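シンクの上に渡す水切りラック、使っている方いますか？

カテゴリ：キッチン・収納 ＞ 水まわりの片づけ
質問日：2022-11-29
閲覧 325

質問

はじめまして！ 水切りラックのことで相談させてください。

7月に引っ越してから、ずっと調理台の上に置く水切りかごを使っていました。受け皿つきの、わりと大きいやつです。最初は便利だったんですが、まな板を出すたびにかごを横へずらすのがだんだん面倒になってきて、しかも受け皿の裏のぬめりが毎回すごいんです……。

それで今気になっているのが、シンクの上に棒を並べたような形の水切りラックを渡してしまう方法です。使わないときはくるくる巻いてしまえるタイプもありますよね。これなら水はそのままシンクに落ちるし、調理台は全部使えるし、考えただけでわくわくしています！

ただ、心配なことがいくつかあります。

・コップや水筒を置いたとき、転がって落ちないか
・シンクをふさいでしまって、洗い物がしにくくならないか
・ステンレスの棒に水あかがついて、掃除が大変にならないか

うちは二人暮らしで、食洗機はありません。洗うのはほとんどがマグカップとお茶碗、あとは水筒です。シンクはひとつの大きな槽で、仕切りはありません。実際に使っている方の感想が聞きたいです。よろしくお願いします！

回答 3件

回答1（質問者が選んだ回答）

使っています！ しかもかなり気に入っているので、長くなりますが書かせてください（笑）

まず置いたときの感じですが、二槽シンクだと大きいほうの槽にラックを渡して、小さいほうを空けておくという使い方がとてもやりやすいです。2枚目がその置き方で、白いカップを横に寝かせて、右端にペットボトルをのせています。

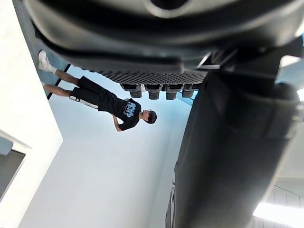
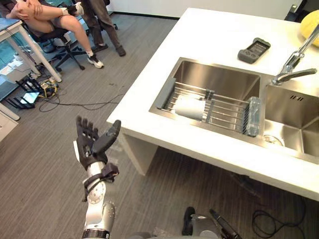

この回答は3分で読めます

心配されている点を順番に書きますね。

転がるかどうか。これは向き次第です！ 丸いコップを棒と同じ向きに寝かせると、棒と棒の間のくぼみにうまくはまってくれて、意外と落ち着きます。棒と直角に寝かせると、ちょっと手が当たっただけで動くことがあります。わたしは最初の週に水筒を一本シンクに落としました。へこみませんでしたが音がすごかったです。マグカップなら寝かせないで、ふつうに伏せて置くのがいちばん安心だと思います。ただ、底のくぼみに水がたまる形のマグだけは少し傾けたほうが早く乾きます。

洗い物のしやすさ。質問者さんのシンクは仕切りなしの一槽とのことなので、全部をおおうサイズはやめたほうがいいです。シンク幅の半分くらいまでにして、蛇口の真下は必ず空けてください。蛇口の首が高くカーブしているタイプなら、大きい鍋も手前で洗えるのであまり困りません。首の低い蛇口だとラックにぶつかることがあるので、首を左右に振ってみて、どこを通るか見てから置く場所を決めるといいですよ。

水あかについて。これは正直つきます。つきますけど、受け皿のぬめりに比べたら天国です！ うちは夜の最後にラックごと食器用スポンジで両面をこすって、ふきんでさっとふいて終わり。白っぽくなってきたらクエン酸水をキッチンペーパーに含ませてのせておき、よくすすぎます（塩素系の漂白剤とは絶対に一緒に使わないでください）。棒の端に樹脂のパーツがついている商品は、そのつなぎ目に汚れがたまりやすいので、古い歯ブラシがあると助かります。

あと、買う前に必ず測ってほしいのが、シンクの手前から奥までの内側の寸法です。外側の縁で測ってしまうと、引っかかる長さがわからなくなります。ラックは内側の寸法より長くないと落ちてしまうので、両側にしっかり掛かる長さを選んでください。

わたしが使っているのはKettaniの巻けるタイプで、引き出しにしまえるところが好きです。前はJementの伸縮式でしたが、鍋をのせると真ん中のつなぎ目が少したわむのが気になって買い替えました。軽い食器だけなら伸縮式も十分だと思います。

調理台が広くなると料理が楽しくなりますよ！ ぜひ試してみてください。

参考になった 257

回答2

うちは合いませんでした。子どもの弁当箱と水筒とフライパンが毎晩あるので、ラックだけだと全然足りません。結局かごも復活して両方使っています。二人ならいけるんじゃないでしょうか。

参考になった 9

回答3

回答1の方にほぼ賛成です。付け足しで。

水筒を乾かすのが主な目的なら、ラックの上に寝かせるだけだと中がなかなか乾きません。口が斜め下を向くように、ふきんを丸めて底のほうに入れてあげるとずいぶん違います。うちはTreksideの口の細いボトルなので、それでも朝まで湿っていることがあり、結局ボトルスタンドを買い足しました。Kutuvikの小さいスタンドで、ラックの横にちょこんと置いています。かわいいです！

それと、野菜の水切りにも使えるのをお忘れなく。洗ったレタスをざるごとのせておけるので、夏のそうめんのときも大活躍でした。熱い鍋を置く場合は、端のパーツが熱に耐えるかどうか説明書を見てからにしてください。

参考になった 3

質問者からのお礼

みなさん、ありがとうございます！ さっそくメジャーを持ってシンクの内側を測ってきました。縁の外側で測るつもりだったので、聞いておいてよかったです。

置く向きのことは考えていなかったので、とても参考になりました。まずは巻けるタイプの幅が狭いものを買って、足りなければボトルスタンドを足してみます。クエン酸は電気ポット用に買ったものが残っているので、それを使います。届くのが楽しみです！

この質問は解決済みです

関連する質問
・水切りかごの受け皿のぬめり、どうしていますか
・一槽シンクに仕切りを後付けできますか
・マグカップの茶渋の落とし方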